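Search tips and guides... Search

Keeping an Online Shooter Responsive on a Shared Home Connection

Notes for households where one person plays and the others stream, video call or back up their phones

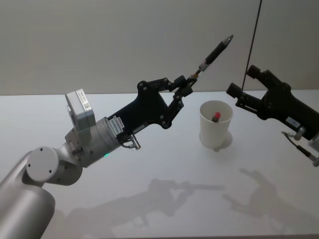
Before changing anything

Measure first. Run a ping to the router from the gaming machine for two minutes, then to an outside address for the same period. Do it once in the morning and once at 8 pm. Write down the average and the worst figure for each.

If the ping to the router is already uneven, the fault lies inside the house and no change of provider will help. If the router is steady and the outside address is not, the line or the provider is the likely cause.

Most multiplayer shooters have an option to show latency and packet loss on screen. It is usually under Interface or Network. Leave it on for a week. A steady 60 ms is easier to play on than a figure that moves between 20 and 140.

Cable

Run Ethernet wherever the route allows it. Cat 5e is sufficient for any ordinary domestic line. Flat cable goes under carpet but should not cross a doorway where it will be trodden on. Clip it along the skirting board and leave a little slack at each end. A cable pulled tight at the plug will fail at the plug.

Do not coil spare length behind a radiator. Label both ends.

Powerline adaptors are a reasonable second choice in a house with modern wiring. Plug them directly into the wall socket. Extension leads with surge protection filter out much of the signal.

Wireless, if there is no alternative

Use the 5 GHz band and give it a separate name so that the console cannot drift back to 2.4 GHz. Raise the router off the floor. Keep it clear of the microwave, the fish tank and the back of the television.

Set the channel by hand. Automatic selection on many routers changes channel without warning, and the change drops the connection for several seconds. On 2.4 GHz use channel 1, 6 or 11 only.

Queue management

This setting makes the largest difference in a shared house. Look for SQM, Smart Queue or Bandwidth Control in the router's menu. Enter your measured upload and download speeds, reduced by ten per cent. You lose a little top speed, and in exchange a phone sending photographs to the cloud no longer fills the line and holds up the game traffic.

If the router only offers a simple priority list, put the gaming machine at the top and leave the rest alone. Giving everything high priority has the same effect as giving it to nothing.

Downloads and patches

Game clients download large patches as soon as they appear. Set the update window to between 3 am and 6 am. My last patch was 3,831 MB and took most of an evening on the old line at Skastcombe, during which the household could do very little else.

Check that the drive has twice the patch size free. Some clients unpack the whole file before installing it.

Cleaning

Power down and unplug before opening the case. Hold each fan still with a finger while blowing dust out. Clean the mesh filters every 3 months, or every month with a long-haired dog. A machine that overheats will slow itself down, and the stutter is easily mistaken for lag.

Comments

Eimear Scanlon
The ten per cent reduction fixed it for us. We had to go to fifteen on the upload side, but evenings are fine now.

Hamisi Shirima
Is there any point in doing this on a full fibre line? I have the queue setting but it seems to cap my speed well below what I pay for.

Faith Ondieki
Hamisi, some cheaper routers can't run it at full fibre speeds because the processor is too slow. Try limiting the upload only.

Bergþóra Frandsen
Flat cable under the stair carpet lasted me until April, then one pair went. Round cable along the skirting since.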